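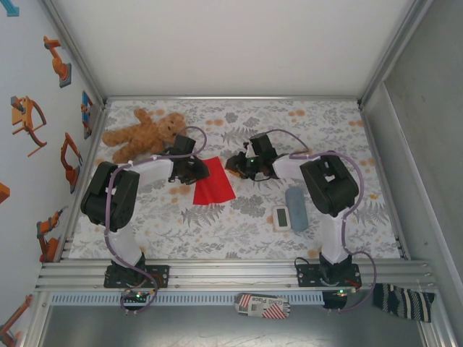
Folding paper for a kids' table – what weight do you buy?

Plovarer
3/3/26
Hi all! I'm helping with the craft table at our library in April, and I'd love to do simple folded cards and maybe a crane for the older ones (my grandmother taught me at her kitchen table, so I'm a bit sentimental about it). Do I need real origami paper, or will plain colored sheets do? I have 10 packs in the closet already and would dearly like to use them up.

Irkamitz
Plain sheets are fine, truly! Cut them square and let the little ones fold big. My two learned on old wrapping paper and were happy as could be.

Ctibor Malý
I have to disagree a little, with affection. Thick paper fights you after the second or third fold, and a six-year-old gives up right there. For cards, sure. For a crane, buy the thin stuff.

Irkamitz
Well, a crane at six is a lot to ask of any paper – mine were 10 before they managed the neck.

Plovarer
You're both so kind. I do love a strong red for cards, so I think I'll start there.

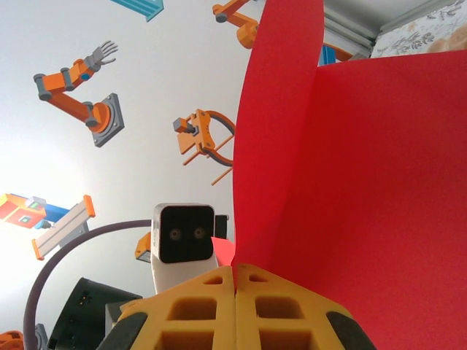 Red sheet, matte, with a crease in it

Ctibor Malý
Lovely color. Run a spoon handle along the folds and they'll lie much flatter. And do keep one pack of thin squares back for the stubborn kids, please!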